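Workshop > Arm trials > Pre-run checks > Simulated cell

February
Zeeshan Bugti

Checklist for the two-arm gripper comparison, Vurby against Skevlow, sim cell first then the real bench at Drustilby. Filled in as I went. OK / NOT OK / N/A and a comment. Anything NOT OK stops the run until it's signed off.

1. Right scene file loaded
OK. Build 692. The old build still opens by default if you go in through the recent list, so use the full path.

2. Both arms at home before controller goes live
OK second try. First go the left arm was still holding last night's pose. Reset, waited, fine.

3. Joint limits match the data sheet
OK for Vurby. Skevlow wrist limit was set wider than the sheet. Put it back, saved, reloaded, checked again. Whoever widened it please write it in the log.

4. Speed cap on
OK. Slow setting for all first contacts. Do not raise it half way through a set, the two grippers need the same cap or the comparison is no use.

5. Stop button (software)
OK. Tested from both screens. Right hand screen lags a bit, noted.

6. Stop button (real bench)
N/A for sim. Must be done again at Drustilby before power.

7. Arm to arm clearance
NOT OK at first, now OK. Elbows came closer than I like when both arms go for the middle. Added a keep-out zone between them. Rerun with zone on, no warnings. Zone needs copying to the real controller by hand, it does not carry accross.

8. Camera view usable for the whole reach
NOT OK. View is tilted, and the near arm blocks a big part of the bottom. Operator can see the tip over the box but not what's behind the white arm section. See below.
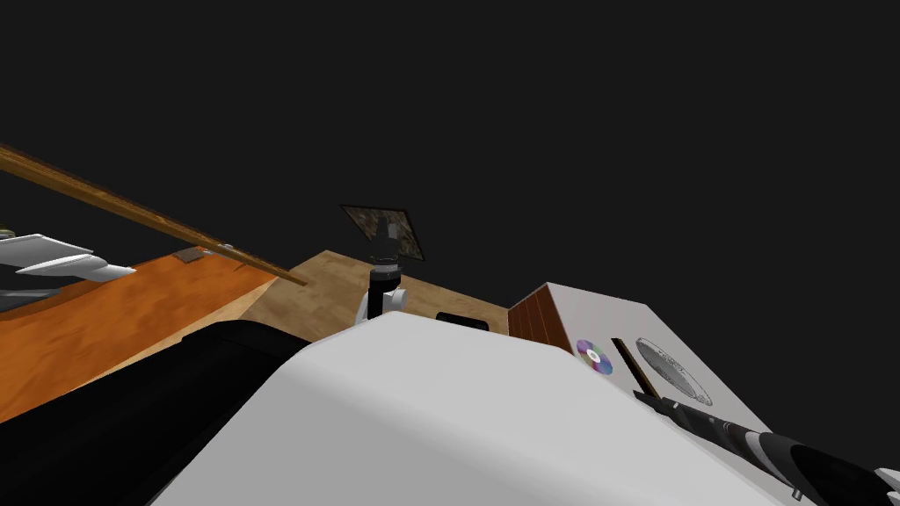

Item 8, sim camera. Striped gripper over the white box, other arm in the foreground.

Comments on 8. Small figure on the tan surface is in clear view and so is the panel behind it. The low black item near the far edge is partly hidden, so no picks on that one from this camera. Either raise the camera or add a second one. Sandhu mount would do it, we have the bracket drawn already. Level the view while at it, people steer wrong when the horizon's off.

9. Loose or long items in the sweep area
Comment only. The long rod lies over the orange surface and its end sticks out past the edge of the tan one. Treat as a snag risk for any low sweep on the left. Either take it out of the scene for the first set or lift the path. I'd take it out.

10. Flat items on the box
OK to try, with care. The rainbow disc and the silver-grey one are both lying flat, nothing to get fingers under. Expect both grippers to push down too hard. Force limit ON for these, no exceptions.

11. Force limit
OK. Set to 6 N on both. Vurby reads a bit high at rest, zero it before each set. Skevlow holds zero.

12. Grip close and release, no object
OK. Up to 13 cycles each. Skevlow slow to open on the last few, could be the controller queue and not the gripper. Swap controllers and repeat before blaming it.

13. Lost signal
OK. Pulled the link with the arm moving, it stopped and stayed stopped. Did not restart by itself when the link came back. Good.

14. Logging
NOT OK then OK. Clock on the second controller was 3 minutes out. Synced. Check this every morning, otherwise the two logs won't line up and somebody loses an afternoon.

15. People briefed
Sim, so just me. For the bench: two people minimum, one on the stop and doing nothing else.

Still open
Item 8 (camera). Item 6 (bench stop). Item 12 repeat with controllers swapped. Rod decision from 9.

Result
Sim run allowed with the present camera for picks on top of the box only. No left side work. No bench work untill 6 and 8 are closed. Will recheck after the mount goes in.

Z. Bugti

Questions about this sheet to the arm trials desk, Drustilby | Back to top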